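Storing part-used tennis balls - pressure pot or not?
Adthorpe Racquets Board > Equipment > Balls

baseline_2271
Posts: 303
Has anyone measured what a pressure pot does for part-used balls? I play two evenings a week at Adthorpe and the bounce is noticeably down by the second session. I have been looking at the Kolevance pot but can't find any test figures.

Mabula
Posts: 2271
It slows the loss of pressure. It does not repair worn felt. If the balls are bald they will still fly, whatever the bounce test says.

stringbed
Posts: 300
Disagree that it only slows it. I left a set in a Pelten pot through August and they came out firmer than they went in. Drop test from head height, same hard floor, before and after.

Mabula
Posts: 2271
Was the room at the same temperature both times? A warm ball bounces higher. Without that the test says very little.

stringbed
Posts: 300
Same garage, early morning both times. No thermometer, I admit.

chalkline
Posts: 303
Before buying anything, sort out which balls are worth keeping. Squeeze each one, drop it next to a new one, and bin the obvious failures. I mark mine by session with a pen and keep each set together. The tube they came in is fine for that - the navy and white one in my photo has a clear rim at the top - but a push-on lid won't hold any pressure once the seal has gone.

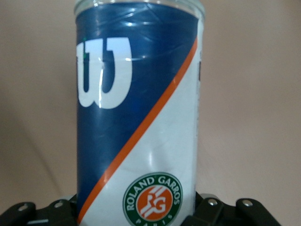

baseline_2271
Posts: 303
So the original tube is storage only. Is there any gain in keeping it somewhere cool?

Mabula
Posts: 2271
Slight. Keep them out of the car boot in summer and off a freezing garage floor in winter. Indoors is enough.

stringbed
Posts: 300
I'll repeat mine with a thermometer and a control set left out of the pot. Will post the heights in this thread.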